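### 3.2 Counter layout and where people put things down

The second part of the study looked at how households use an L-shaped kitchen counter when no one has told them how to. We visited 16 homes in Nornport, all in the same group of rental buildings, where the kitchens were fitted to one plan. Each household kept a paper log for 21 days. In the log they wrote down where groceries, mail, keys and dirty dishes were first set down on coming home, and whether they had been moved by bedtime.

Households filled in over 200 usable log pages. Pages with no time of day were left out. Three households stopped before the end, and their pages were kept up to the last full day.

We expected the inside corner to be the main drop point, as it was in the pilot at Undudis. The logs did not bear this out. Mail and keys went to the end of the counter closest to the door in most homes. Groceries went to the long section. The corner was used mainly for things that stayed put, such as a kettle or a bread box, and it was seldom named as a place for food preparation. Figure 3 gives the general form of the layout, with a long back section and a second section coming forward on the left. 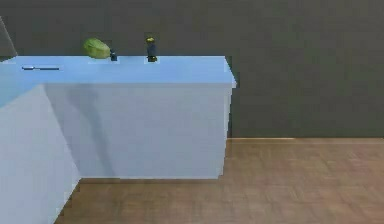 **Figure 3.** L-shaped counter against a dark wall, with items set along the rear of the top.

Zinhle Cele, commenting on a draft of this section, wrote that "closest to the door" may be hiding a simpler effect. In her view people put mail down wherever the light switch is, and in the Nornport buildings the switch and the door are on the same side. We can't separate the two with the present data. Two of the Wendt Street homes had a second switch by the window, and their mail entries were more spread out, but two homes are too few to settle the point.

Dirty dishes followed a different pattern. They were left beside the sink in the evening and on the open end of the counter in the morning. Several households wrote "in a hurry" next to the morning entries. Those notes were coded separately by Nokuthula Nkosi and are taken up in Section 4.1.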